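Subject: Re: [lakes-and-huts] Trekemer in August, worth it?
Date: 5 June 2024

> Has anyone on the list done the Trekemer loop in August? We've got 12 nights
> and can't decide whether to book the huts through Fastance or just turn up.
> Also, is the ferry from Hutano still running?

We did it last summer and loved it, so I'm a bit biased! I'd book the huts. The big one above Trekemer was full both nights we were there, and two lads ended up sleeping in the boot room (they seemed cheerful enough about it).
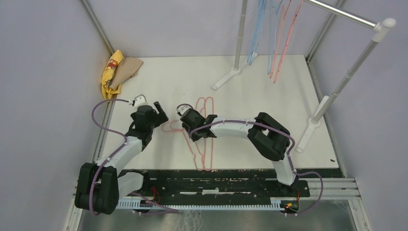
Fastance were fine to deal with, if slow on email. We paid 442 euros for the pair of us, which covered 3 huts, breakfasts and having our bags moved once. They'll want the balance a month ahead, and they don't take cards over the phone — we had to do a bank transfer.

The ferry was still going when we went, mornings only. Get to Hutano the night before if you can. We stayed at the Oláh guesthouse by the landing stage, 300 metres from the boat, with a very good plum cake and very thin walls.

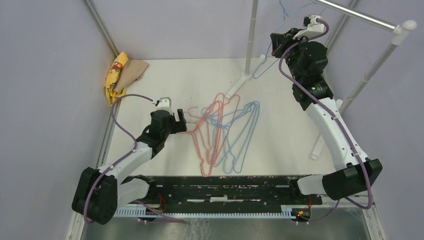

Do you need to carry cash up there?

Take enough for your evening meals and a few drinks, as none of the huts we used had a card machine and the only cashpoint is back down in Hutano.

I've still got our map with the water stops marked on it, and I'm happy to post it if you send me your address off list. I'd like it back by next spring though, we're thinking of doing the northern half!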